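1/ Hilo sobre la jornada de puertas abiertas de Saverska, en la nave de Erkum. Fui en junio con otras dos personas del trabajo. Apunto lo que vi y lo que me contaron, por si a alguien le sirve.

2/ Se entra por la puerta lateral, la del aparcamiento. Dan una pegatina con el nombre y un horario en papel. La primera demostración era a las 10:30 y empezó casi puntual.

3/ El tema de este año es la manipulación de alimentos: coger una pieza de bollería y dejarla en una cesta, sin aplastarla y sin que caiga de canto. Parece poca cosa. Según ellos llevan con esto desde el invierno.

4/ La charla la dio Oluf Nørgaard, que lleva la parte de manipulación. Habla despacio y contesta a lo que se le pregunta. Trajo cuatro diapositivas y el resto fue delante de la mesa.

5/ El ejercicio se define con muy poco: una mesa blanca, una cesta, un panecillo. El brazo tiene que decidir por dónde agarrar y desde qué lado entrar en la cesta.

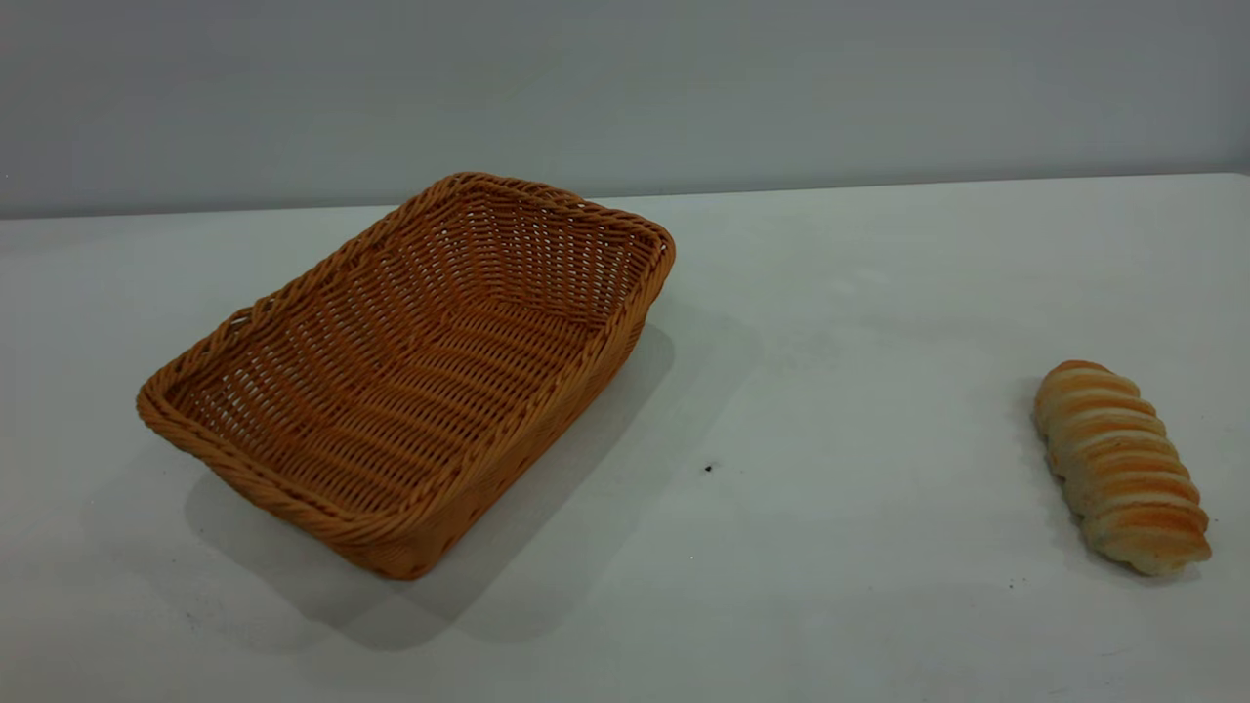
6/ ¿Cuándo dan por bueno un intento? Cuando el pan termina dentro de la cesta, sin marcas de presión en la corteza, y la cesta sigue en su sitio. Si la empuja al entrar, se anota como fallo aunque el pan esté dentro.

7/ Llevan registrados 3.187 intentos con esta tarea. De esos, 571 se hicieron con la cesta girada respecto al borde de la mesa, que es lo que más les costaba al principio. No dieron porcentaje de acierto. Lo pregunté y me dijeron que lo publicarán con el informe.

8/ En directo vimos dos tandas. En la primera, el brazo soltó el pan un poco alto y rebotó en el fondo, pero se quedó dentro. En la segunda tardó más en acercarse y lo dejó bien. Entre una y otra recolocaron todo a mano.

9/ Un detalle que no conocía: la fuerza de cierre no es fija. Empieza baja y sube solo si detecta que la pieza se escurre. Nørgaard dijo que con pan tierno es donde más se nota, y que con pan del día anterior casi cualquier ajuste vale.

10/ Después habló Kári Hafstein, de Vestergaard, que es la empresa que quiere llevarlo a un obrador. Fue más prudente. Su línea mueve bandejas enteras y lo que busca es cubrir los pedidos pequeños, los que ahora se preparan a mano antes de las seis de la mañana.

11/ También dijo que todavía no hay fecha para la instalación. Falta resolver la limpieza de los dedos de la pinza – las migas se acumulan en la junta – y pasar la revisión de seguridad alimentaria.

12/ Éramos más de 40 en la sala y desde la tercera fila se veía regular. Si vais a la próxima, llegad un rato antes. Hay café al fondo, junto al guardarropa.

13/ Por la tarde había un taller sobre Hosten, el programa con el que revisan los intentos fallidos. No pude quedarme. Si alguien estuvo, me interesa saber si se puede exportar el registro completo o solo el resumen.

14/ Me han preguntado por las diapositivas: las mandan por correo a quien se apuntó en la entrada. A mí aún no me han llegado – cuando las tenga, pregunto si puedo compartirlas y lo pongo en este mismo hilo.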